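Droltencombe Institute for Regional Security

1/ The Institute has published its December 2020 review of the Oksanen Accord, the agreement under which Cerkuvon and Beltness tell each other about military exercises near their shared border. This thread sets out the main findings.

2/ The Accord asks each side to give written notice of any exercise involving 600 or more troops within the border zone. Notice is due 42 days before the first unit moves. It must state the place, the dates, the number of troops and the types of heavy equipment.

3/ An exercise of 4,000 or more troops carries a further duty. The host must invite observers from the other side and give them a briefing, a map and reasonable access to the area.

4/ The authors, Taras Onyshchenko and Maksym Kushnir, read 989 notices exchanged under the Accord, together with the replies where these were available. Replies from the first two years are incomplete on the Beltness side.

5/ Most notices arrived on time. Late notices cluster in the autumn, when both armies hold their yearly training and when staff officers are often moved to new posts.
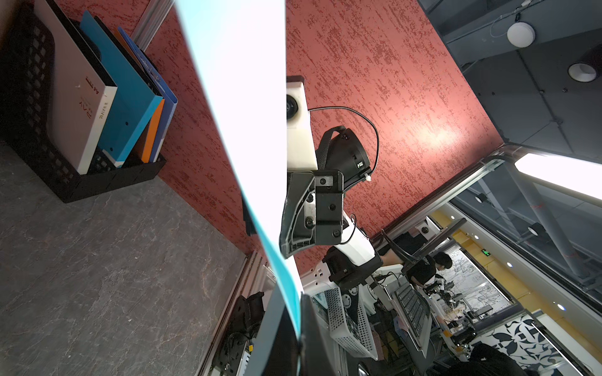 6/ Does a late notice count as a breach of the Accord?

A notice that arrives after the deadline is recorded as late, and the receiving side may ask for a written explanation. It is treated as a breach only if the exercise has begun before any notice is given, or if the explanation is refused.

7/ The October dispute fell between these two cases. Beltness gave notice of an exercise with 2,629 troops, which was below the level at which observers must be invited. Cerkuvon replied that a second exercise, held next to the first and under the same command, should have been added to the total.

8/ The text of the Accord does not settle the matter. Article 5 speaks of "a single activity under one operational command" but does not say how far apart two activities must be, in distance or in time, to be counted separately.

9/ Beltness holds that the two exercises had separate orders and separate end dates. Cerkuvon holds that they shared a headquarters, a supply route and a closing parade. The review takes no position on which reading is correct. It does find that both governments have used the wider reading when it suited them.

10/ Public statements made the dispute harder to manage. The Cerkuvon defense ministry spoke of "serious consequences" before its own request for an explanation had been delivered. The Beltness foreign ministry answered within hours and called the charge hostile.

11/ The duty officers' telephone line stayed open throughout. It was used on each day of the exercise, and the written logs from the two ends agree on nearly every point. Mr. Onyshchenko describes the line as "the part of the Accord that works best and is discussed least."

12/ Air activity remains a gap. Exercises carried out mainly by aircraft fall outside the troop count, and a large air exercise can take place near the border with no notice at all. Both sides have raised this - at different times, and never in the same meeting.

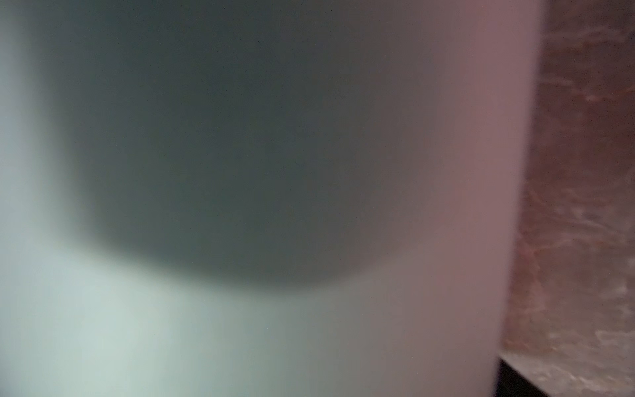

Close view: a pale surface with a dark gray area, out of focus.

13/ The review makes four recommendations. The first is that Article 5 be given an agreed note on when neighboring exercises are to be added together. The authors suggest that a shared headquarters should be enough.

14/ The second is that notices be sent in one standard form, in both languages. Several disagreements in the record came down to a translated word for "reserve" that can also mean "support."

15/ The third is a short waiting period before public comment. Each ministry would allow the other two working days to reply to a request for an explanation. Mr. Kushnir notes that such a period would not bind parliaments or the press - it would apply to official statements only.

16/ The fourth concerns air exercises. The authors do not propose a fixed number of aircraft. They ask that the two sides exchange a yearly list of planned air training and see after a year if a firm limit is needed.

17/ The review does not cover naval activity, which is handled under a separate exchange of letters, or the border police, who are not party to the Accord.

18/ Drafts were sent to both defense ministries for factual comment. Cerkuvon returned corrections to two tables, and these have been made. Beltness acknowledged receipt and offered no corrections.

19/ The full text, the tables and a note on method are available from the Institute's publications page. Printed copies may be requested from the library desk in writing.

20/ Corrections to this thread will be posted as replies to the first post.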